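2021-11-30

Fourth day with the Peltenen trial kit. The loan runs out at the end of the week, so I have been getting through the bedroom jobs while I still have it. Today it was bedding. I wrote to Famer this morning to ask about the price again. They sell the kit here and they are slow to answer. The brochure says the grip pads are good for 1,000 closings before they need changing, which sounds like a lot until you start working with fabric and open and close the thing all day.

The zigzag teeth on the pads are what I wanted to try on the flowered bedding. Thick cloth and thin cloth ask for different amounts of squeeze, and the manual deals with both in one short paragraph.

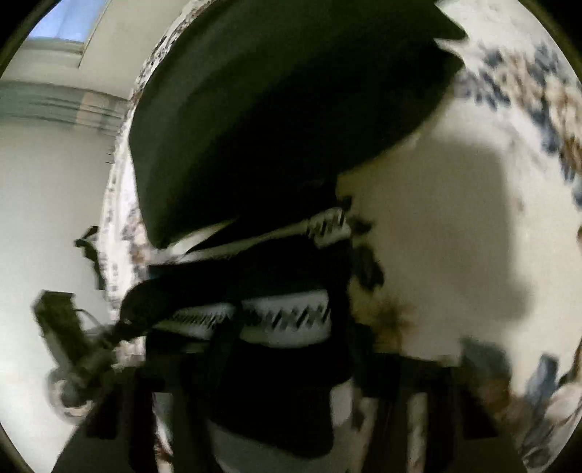
Obradović wrote back in the afternoon that the pads are the weak part of the kit, and that anyone thinking of buying should price a spare set first. Famer had never mentioned a spare set. I looked it up and it is listed separately, 30 for the pair, with delivery in December. I have added that to my sums. It doesn't put me off but it should have been in the quote.

Other notes for the review. The handle is comfortable for short spells and my wrist starts to complain after that. Charging is simple. The software wanted a login every time I opened it, and the export stopped at file 17 and had to be started again from the beginning. I have now reported that twice. The printed guide is better than the one on the website - it has the settings for soft items, on page 3, where the website only has a table for boxes and tins.

After tea I went on with the dark fabric. I left the squeeze on the middle setting and wrote the times down on the back of the delivery note.
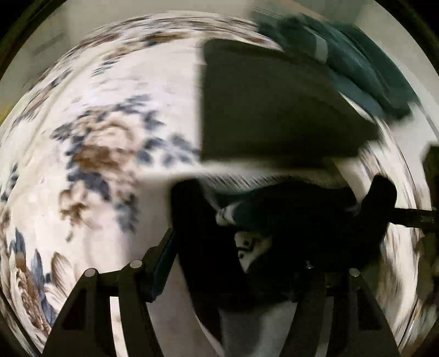

Dark cloth in the jaws, flowered duvet behind.

I still have to do towels tomorrow, then pack it all up for the courier to Troddale. The foam in the case only fits one way round, so I must remember to look at the diagram in the lid first. No answer from Famer by bedtime.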